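A **wire basket** is an open container made of metal wires that cross each other and are joined where they meet. It is used in homes, offices, shops and workshops to hold small things together and to move them from one place to another. The small rectangular type, which stands on a table or on a shelf, is often called a *desk basket* or *mesh tray*, although the second name is also given to flat trays with almost no walls.

## Construction

The walls of a wire basket are usually a grid. Thin wires run up and down, and other wires run across them, and at each crossing they are welded. A thicker wire is commonly bent around the top to make the rim, because this is the part which receives the most force when the basket is lifted. In cheaper models the rim has the same thickness as the rest, and it can bend after some years of use.

After welding, the basket is covered with paint powder or dipped in plastic. White, black and gray are the common colors. The cover protects the metal from rust, but it is weak at the corners, where it may chip — a chipped basket should not be kept in a bathroom or near a sink.

## History

Baskets of iron wire were at first made by hand, and they were sold in markets for carrying eggs and potatoes. In the town of Astville, a workshop named Indau began to produce welded baskets for bakeries, and later it made a smaller model for office papers. The workshop had 50 workers in its best period and delivered 4000 baskets in one April, mostly to schools. The office model had 8 wires on each short side, and this pattern was copied by other makers of the region.

The firm Staltby bought the workshop and moved the production, but it kept the old sizes. Baskets of the first series are today collected by a small number of people. They can be recognized by the rim, which is closed with a twisted joint and not with a weld.

## Liners and bottom panels

The open grid has one known weakness: small objects fall through it or stand badly on it. A pen stands at an angle, and a coin is lost. For this reason many owners put a flat panel in the bottom. It can be of card, plastic, felt or thin board. A panel should be cut a little smaller than the inside of the basket, so that it can be taken out for cleaning.

A white panel makes the inside brighter and helps the eye to find dark objects. With white objects the effect is the opposite, and some people prefer a colored liner for them. The maker Yoshida sells its baskets with two loose panels, one light and one dark.

## Use on a table

On a work table the basket normally stands at the back, and the space in front of it stays free for the hands. Things are put down in front first and sorted there, then lifted over the rim. Rounded objects with a smooth surface are best held from both sides, at the middle of their height.

A sheet laid over the table protects the top from the wire ends under the basket. It also makes less noise when a hard object is set down.

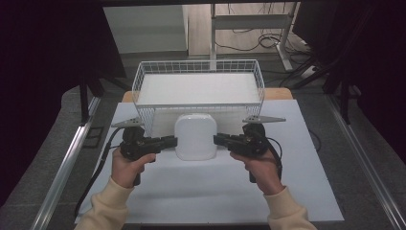

## Care

Dust collects at the crossings of the wires and is removed with a soft brush. Grease needs warm water and a mild soap, after which the basket is dried with a cloth, first along the rim and then at the bottom. Steel wool is not suitable — it scratches the cover and opens the way for rust.

Baskets of the same size can be stored one inside another only if the walls lean outward. Those with straight walls are stacked with a board between them.

## See also

- Letter tray
- Drawer organizer
- Welded mesh

*Last revised August 13, 2018*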